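Handout 5: Setting up and looking after the gripper table
Course notes, Skotau lab module. Revised 15/11/2023

Okay, this is the handout I promised on the table we call Hirnar. Most of you will spend more time getting it ready than collecting anything with it, so let's get good at the boring part!

Start with the work surface. The white board goes on top of the wooden one, with a strip of wood still showing at the far side. Wipe it down, then put out the tray and the plate. I like the tray near the middle and the plate over to the left, with enough space for a jaw to get in between (you'll curse yourself later if they touch).
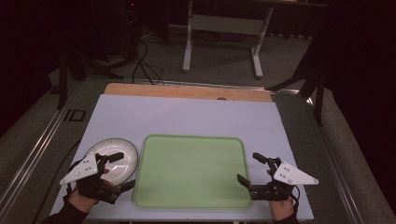
Next, cables. Before you pick anything up, follow each one from the gripper back to where it plugs in and make sure you've got slack for a full reach across the board. If it tugs at your wrist, stop and reroute it. In January we lost a whole afternoon to one half-seated connector, and I'm still a little sore about it.

Then the grippers themselves. Check the screws on the triangular plates, left and right, with the small driver from the Trolunberg kit. Snug is fine, please don't lean on them! Open and close each gripper 6 times with nothing in it and watch the Csizmadia log window while you do it. Fully open should read close to 659 on our scale. If you get 600 or lower, run the zeroing routine again before you go looking for broken parts. 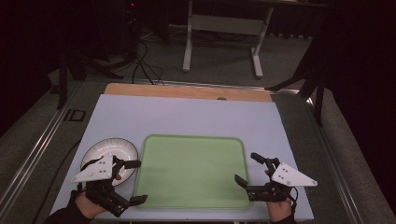
Once both sides read properly, do a slow practice pass with your elbows relaxed. Bring the fingers in level, and don't let the plates on top knock into each other when your hands get close. I still do this every time I swap a part.

Last comes the grip check, with the plate on the tray. Close slowly until both pads touch, and look at whether they meet the plate evenly. One pad landing early usually means a finger has crept on its mount, so loosen it, square it up and try again.

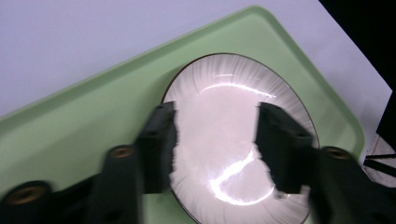
Pads get a wipe with a damp cloth at the end of every session, and let them dry before you cover them. If a pad looks shiny or has a nick in it, swap the pair, even if the other one seems okay. Write the swap in the table log along with your two open readings, and leave the grippers open when you go.

For next time: bring your readings from both sides and be ready to tell me which finger you'd adjust first.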